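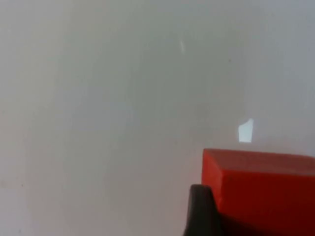

Household Notes, No. 8 – page 3

Pale walls and tabletops: keeping light surfaces even

A white or light gray surface rarely looks like one color. Near a window it goes cool and bluish, and a yard further along the same paint can look almost pink. People call this staining and start scrubbing. Before you reach for a sponge, look at the spot in the morning and again with the lamp on. If the patch moves or changes shape, it is light, and no cleaner will shift it. A bright red block against a pale background makes small differences in the gray look stronger too, so move colored things away before you judge.

Checking for real marks

Turn off the ceiling light and hold a flashlight flat against the surface, so the beam runs along it. Grease shows as a dull smear. A scratch shows as a thin line that stays put when you move the flashlight. A glint slides along with the beam.

Run a clean fingertip over anything you are unsure of. Wax and glue stand up a little. Water rings usually don't.

Everyday cleaning

Dust first with a dry cloth, top to bottom for walls and back to front for tables. Wet dust turns into gray streaks.

Then use lukewarm water with a few drops of dish soap and a well wrung cloth. Work on one arm's length at a time and go over it with plain water before you move on. Dry with a second cloth. Soap left behind is the usual cause of the cloudy film that people blame on old paint.

On painted walls, start low and work up. Dirty drips running down over a dry wall are hard to get out, and they run clean off a wet one. Matte paint should be dabbed. Rubbing polishes it and leaves a shiny spot you will see from the door.

Color rubbed off from toys and boxes

Red is the worst for this, followed by dark blue. A painted block pushed along a white table can leave a faint pink line. Try a soft white eraser, with light strokes in one direction. If that fails, put a little baking soda on a damp cloth, press for 20 seconds, and wipe. Test it underneath or behind a door first, as baking soda will take the gloss off some finishes.

Don't leave colored things standing on a damp surface. Rainer Pfeiffer wrote in after our March page to say that a red storage box left overnight on his freshly wiped hall table gave him a pink corner that took 3 rounds of baking soda to fade. Felt pads under the box would have helped – the cheap stick-on kind are fine.

Touching up paint

Keep a small jar of the wall paint, labeled with the room. Fill it to the top so there is little air inside. When you need it, dab it on with a bit of sponge, thinly, and feather the edges outward. Let it dry overnight before you decide on a second coat. Fresh paint often dries to a different shade than it had in the jar.

If the wall is more than a few years old, the patch may show whatever you do. Paint from corner to corner in that case.

Next page: drawer runners that stick, and what to do with candle ends.

Ilse Brinkmann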